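Keep the parish kitchen open

Luminița Grecu
07/12/2019

The diocese wants its smaller churches to decide by February which of their weekday activities are "mission" and which are "hospitality". The first sort can apply for a grant. The second sort has to pay its own way or stop. I think the line is in the wrong place, and I doubt it can be drawn at all.

I have belonged to the same church in Kemwood for most of my adult life. On Sundays we get a fair congregation for a town of our size. On weekdays the hall is used for lunch, and the people who come to lunch are mostly not the people who come on Sunday. Under the new scheme that makes lunch hospitality. The Bible study group, which has 7 members, all of them confirmed, is mission.

I have nothing against the Bible study group. I have been in it. But if a stranger walked in off the street and asked what Christians do, I would send them to the lunch first.

The argument from the other side deserves a fair hearing. A church is not a café, and there are charities that feed people better than we can. Money given by worshippers should go towards worship and teaching. There is also a worry that a parish can fill its week with useful work and forget why it began. I have seen this happen. I once visited a church where the notice board had no service times on it. 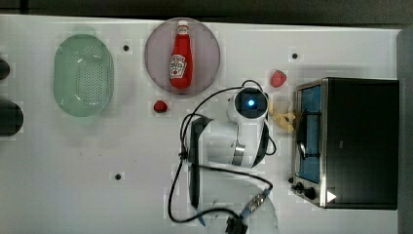
Toy plate, colander and ketchup bottle on a white table.

Still, the Gospels do not help those who want a tidy division. People are fed first and taught afterwards, or taught and then fed, and sometimes we are not told which. The meal on the shore after the resurrection has very little talk in it until breakfast is over. Under our rules I suppose the fish would have been refused funding.

There is a practical side as well. The grant is 1,000 pounds a year, and the form asks how many people have "moved closer to faith". I do not know how a person fills that in truthfully. A widower who eats with us and says nothing may be praying every night. A man who sings loudly in the choir may have stopped believing years ago. Neither of them should be a figure in a box, and a priest who has to produce such figures will soon learn to look at people in the wrong way.

What I would like is simple enough. Drop the two headings. Let each parish write a page on what it does and who comes, and let the archdeacon visit and eat something before deciding. If there is less money than there are requests, share it out more thinly. Our lunch could manage on half the grant - it has managed on nothing so far.

The consultation closes before Christmas. Replies can be sent by post or handed in at the parish office, and they need not be long. Mine was 5 sentences, and the first of them asked whoever wrote the form to come to lunch.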